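The pitch from Praravance is one I have heard before, with other fruit. Train a robot arm wholly in simulation, let it fail cheaply on a computer, then ship what it learned to a real kitchen. The group's new method, Puselel, is supposed to close the gap between the two. After an August afternoon with the people who built it, I'm less sure than they are.

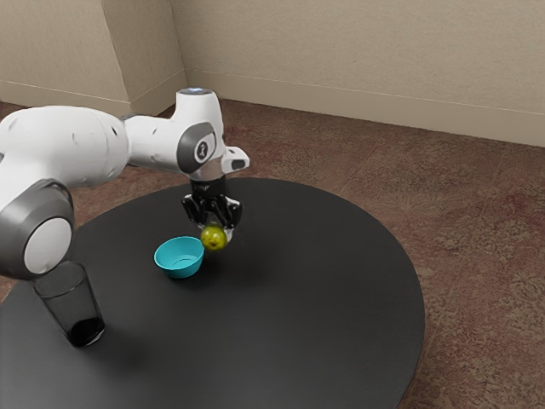
The headline result is 400 trials of putting fruit in a bowl, all simulated, and a success rate the team is happy to repeat. What gets repeated less often is that the real arm has been given just 9 attempts. Liên Lục, who wrote most of the training code, calls those "a sanity check." Fine. Then the claim should be the size of a sanity check too.

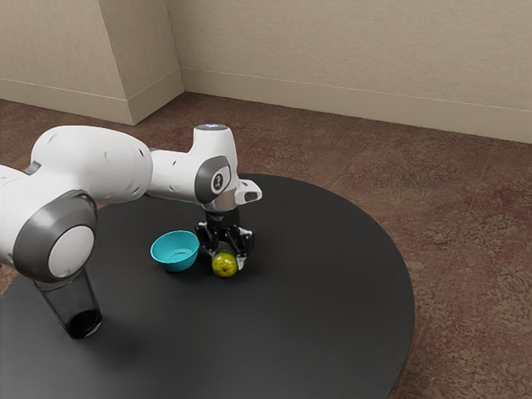
Puselel's trick is to lean on close-up views near the grasp, where a wider view can lose small errors in position. The simulator, Plaria, draws those views from scratch. It draws them nicely. But good looks tell you little about friction, or about how a soft pear gives when it is squeezed, and Lục concedes that Plaria treats every fruit as a rigid shape.

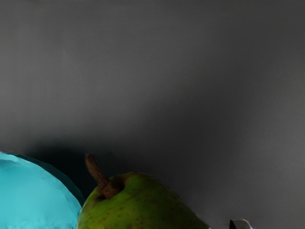 A simulated close view: green pear, turquoise object at left.

Tincuța Bogdan, who tests grasping software at Oprea and has no stake in the project, ran the released version on 100 scenes of her own. She got lower numbers whenever she changed the lighting. "I don't think it's wrong," she told me. "I think it's early, and the paper doesn't sound early." 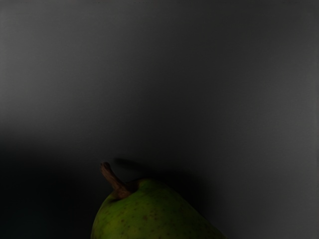 So would Puselel work in an ordinary kitchen?
There is no evidence for it yet. The team plans 900 trials on real hardware, and until those are published the method has been shown to work mainly in Plaria.

Lục says the code for the real arm will be released with them.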